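29 de diciembre de 2018
Por Ximena Montecinos

Consejos de taller: platos y pinza de mano

En el ensayo de Tesuleck registramos 545 agarres de vajilla con la pinza de mano, para comparar dos formas de enseñar la tarea. Los platos tomados por el borde dieron 8 fallos; los tomados por el fondo, 21.

De ahí salen estas reglas. Tome el borde con un dedo por dentro y otro por fuera. Levante sin girar la muñeca. Con esmalte brillante, baje la lámpara — los reflejos confunden el seguimiento.
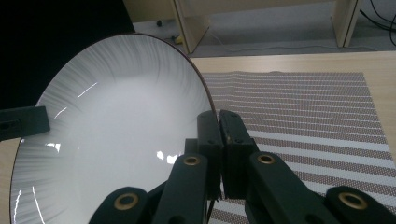
Mireille Hijazi objetó que la diferencia puede deberse al operador y pidió repetir la serie con 2 personas. Lo haremos en febrero.

Mientras tanto, revise el apriete de los tornillos al empezar cada serie y anote los fallos en el momento.

Comentarios

Iturra: ¿Sirve igual para platos hondos?

Ploline: Con los hondos me fue peor — el borde sube mucho.

Contacto | © 2018 Skollon | Volver arriba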